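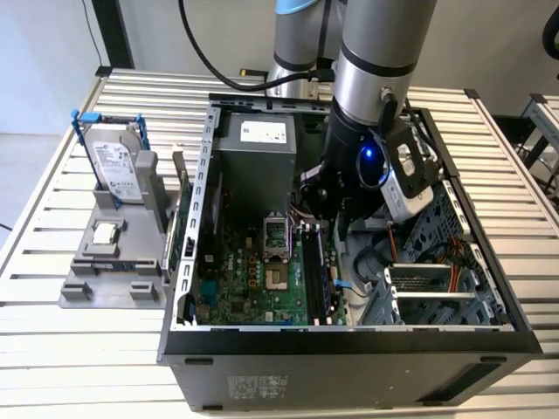 The bench at Nomley, with the arm over an open Dell tower and the next parts waiting in the rack on the left.

The woman who teaches the robots at Nomley used to fix office computers for a living, and she would like it known that she was faster then. "I could put a processor in while eating a sandwich," she says. "Now I need an arm that weighs more than I do, and I'm not allowed the sandwich."

Her job title has changed twice since July. At the moment she is a demonstration lead. What she does all day is sit at a desk with a controller in her hand, steering a robot arm through the inside of a desktop computer. The arm copies her hand. The software, which the company calls Stukent, records every move she makes, along with the view from the camera on the arm's wrist. Later a program studies the recordings and tries the job on its own.

"Tries is the right word," she says.

The current lesson has two parts. The processor goes from its pocket in the gray printed rack to the socket on the motherboard, and the hard drive, already clipped into its blue caddy, goes into the metal cage. She wants 100 clean runs of each before anyone is allowed to train on them. When we spoke she had 90 of the drive and 55 of the processor.

Why the gap? "The drive is a brick. You can be a little rude to a brick. The socket has a whole field of tiny contacts in it, and they bend if you look at them funny. We've been through 3 boards. I have to report those on a form, and the form has a box marked 'cause.' I write 'me.'"

Her first employer in this line, a small outfit called Azimi, did things the other way. There she held the arm itself and pushed it through the motions by hand, with the motors gone slack. She misses it, mostly. "You feel the part touch down. Through a controller I get a picture and a faint buzz, and the buzz is an opinion." The trouble was that her own elbow kept getting between the camera and the work, so the robot was learning to put computers together in the presence of a large gray sweater.

Remote control fixed the sweater and brought problems of its own. People go too slowly, she says, and then the robot does too. One new hire had a habit of stopping above the case for a second or two before reaching in, as if gathering courage. The trained arm picked it up perfectly. "It would hover there, thinking about its life. Everybody in the building knew whose pause that was."

She now makes newcomers watch their own recordings before they are given a motherboard. They practice on a dead one first. She also asks them to fail on purpose now and then: come in crooked, notice, back off, try again. A robot that has only seen perfect work has no idea what to do when a chip sits a hair off center, and in her view it has this in common with several managers she has known.

The arms will eventually go to Vullard, a refurbishing business that wants them for the long rows of old towers it takes in. Is she worried about teaching away her old trade? She thinks about this for some time.

"I did that job for years," she says. "There was a lot of dust in it. The robot can have the dust."

Then she goes back to the desk, picks up the controller and asks whether I would mind not talking during the socket part.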